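3.2 How people name the colors of everyday things

I came to this part of the study sideways. Celeste Herrera and I had been arguing over lunch about whether "silver" is a color or a finish, and by August we had a word list, a small grant from Elleck and 40 people willing to talk to us. We wanted casual speech, so we let everyone chat for as long as they liked and only then handed over the naming sheet. 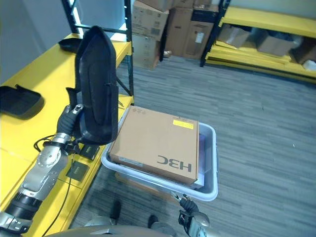

Yellow gave us almost no trouble. People said "yellow" or "bright yellow" and moved on, and the Matheson group did the same as the Jirkevari group. Black was much messier! Speakers kept reaching for the surface – matte, dull, shiny – before they got to the color at all, and two of them never used the word "black" in the whole session. (I have listened to those two recordings far too many times.)

Gray is where Celeste and I still disagree. She reads "steel gray" as a material term that has drifted, and I read it as a plain color term with a bit of history stuck to it. See Figure 2 for the kind of surface we mean.

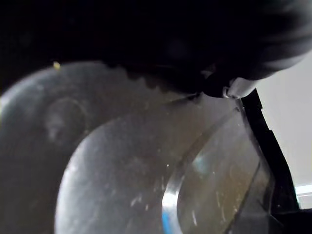 Figure 2. Brushed stainless steel, close up.

When we went back to the Skikix word collection, which has 1,000 short household conversations, we found "steel" used mostly for pans and sinks and hardly ever for clothes or paint. That helps her case more than mine, I admit. Still, our younger speakers used it for cats, clouds and one very nice coat, so I'm keeping both readings open in the coding and marking the unclear ones with a query. Section 3.3 takes up the clear and see-through terms, where we had to throw out our first coding sheet and start over.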